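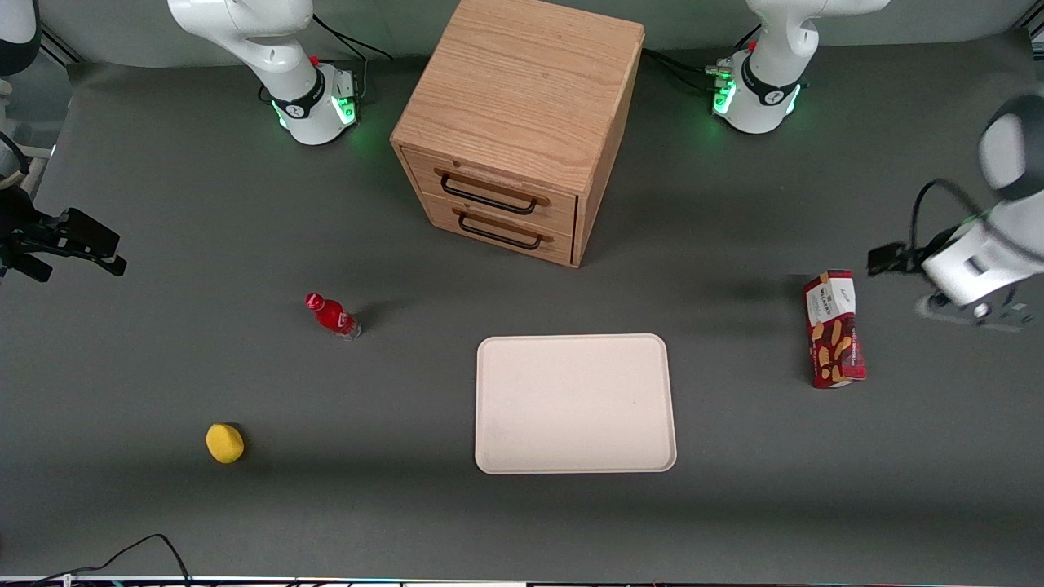 Two arms, one cabinet, one tray, at the Landry open day in Buvville.

I went in April expecting to be sold something, and I was. The pitch at Landry is that a pair of arms can put your kitchen clutter away while you do something better. Lurdes Sequeira ran the demo and was nice about my questions, even the rude ones. I asked what happens if the bottle rolls. She said they'd rather it didn't.

I'm not buying it yet – my own drawers stick and half of them have round knobs. But I did come home with a few tips for plain old human hands:

Fit long bar pulls on drawers. You can hook one with a finger when your hands are greasy, and a gripper seems to want the same thing. Mine were 4 dollars each.

Keep an empty tray on the counter. Stray stuff goes there first, then gets put away in one trip.

Lay bottles down only if you trust the cap. I don't, so mine stand.

Shut the drawers before you start wiping. Crumbs go straight in otherwise.

Leave some space between things. If you have to move 3 items to reach the sponge, the sponge won't get used.

Cristóvão Neves, who came along with me, thinks we'll all have arms on the counter soon. I gave it 40 minutes of my afternoon and I'd still take a deeper sink.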